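Hot drink stains out of a floor and table finish?

Posted by Kenna Rutherford

Moved into a rental in Nidthorpe in April. Coffee rings everywhere, cloudy white ones mostly, plus a couple dark. Tried dish soap, nothing. Deposit is 677 so I realy don't want to wreck the finish. Floor and dining table are both wood.

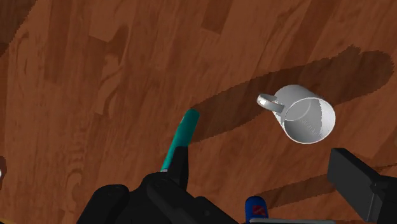
Are the white rings and the dark rings the same problem? White ones are moisture caught in the finish, dark ones have usually gone through into the wood, so treat them separately.

Posted by Drunow

Start with the white ones. Dry cotton cloth over the ring, iron on low, no steam. Press 11 or 12 seconds, lift, look, go again. Mine took most of an evening. Keep the iron moving, and try a hidden corner first, seriously.

If there's wax on it, wipe that off with mineral spirits before you start. Windows open. 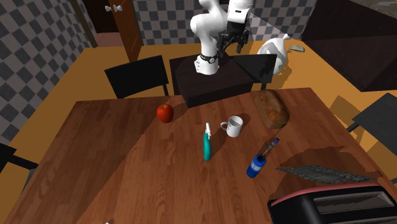 Wooden dining table

Dark rings are harder. Oxalic acid works but you have to strip the finish first, and in a rental I'd ask the landlord. Get the answer in writing.

Posted by Bhat

mayo. leave it on 30 minutes and wipe. worked on my moms table, didnt do anything on the floor

Posted by Iker

Wouldn't do the iron on a floor unless you know what the finish is. Some of them go soft and then you've got a worse mark then before. Non-gel white toothpaste on a damp rag, rub with the grain, light pressure. Stop if it goes dull. And check your move-in photos, if the rings show up in those you may not owe anything.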